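Sunday, October 4, 2026

Workshop notebook, Kirby bench, oil finish trials

Three coats on since March on the walnut, and today I finally cut the edge strips off and looked at them properly. Very pleased! Notes below while it is all fresh, because Tibor Mészáros wants to start the ash boards this week and will be reading over my shoulder.

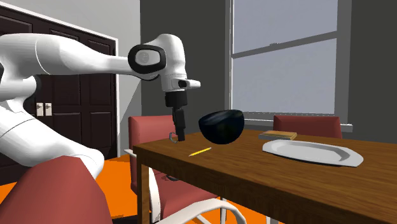
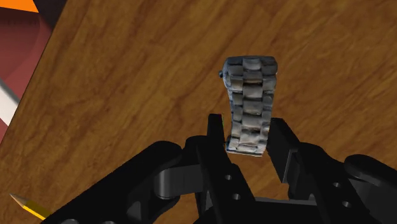
First the grain business, as everything else hangs on it. Grain is the whole reason I fell for this job and I could go on all night. Oil wakes up the figure in a way varnish never has for me, and it does it unevenly, which is the lovely part. Take the brown tabletop under the metal watch: darker streaks running on the diagonal, lighter tan patches, those wavy swirls a bit like knots. On a board like that I would expect the swirls to drink far more than the straight stuff, as there is end grain coming up to the surface in them, and they would go dark first. So flood the figured areas twice and the plain areas once, then wipe the lot back together. Strip 2 was done that way and it is miles better than strip 1, which has a dull island in the middle where I was mean with the oil.

Oils tried: the Usska (thin, smells of oranges, goes in like water) and the Kashyap (thicker, darker, needs warming in a pan of hot water first). I had written off the Kashyap in the spring and I take it all back. Warmed up it levels beautifully and leaves a deeper brown. Usska still wins for the first coat. So - Usska to soak in, Kashyap on top, and 28 hours between them. I tried leaving it overnight only and the second coat sat there tacky until teatime the next day.

Sanding: stopped at 200 on all strips. Went finer on one offcut out of curiosity and it took hardly any colour, came out pale and a bit plasticky. Lovely to stroke though. Might be the thing for drawer fronts, must try it on the Ziltia cabinet, insides first.

Water rings: left a cold glass on each strip through lunch. Strip 1 marked, strip 2 no mark, strip 3 a faint one that rubbed out with a bit of oil on a rag. Vinegar dabbed on all three, nothing to see yet, look again in the morning.

Weighed the longest board before oiling at 898 g. Forgot to weigh it after. Tibor, please do yours both sides of the job, then at least one of us will know how much it soaks up.

Rags are laid out flat on the line outside, none in the bin. Please keep it that way, oily rags in a heap heat up all by themselves.

To do: order more Usska, small tin. Find the good lint-free cloths (second shelf, behind the wax?). Label the strips on the back in pencil, the tape left a mark on strip 3 and I had to scrape it.

Ash tomorrow. I think it will go yellow with the Kashyap, Tibor says not. Strip each and we'll see.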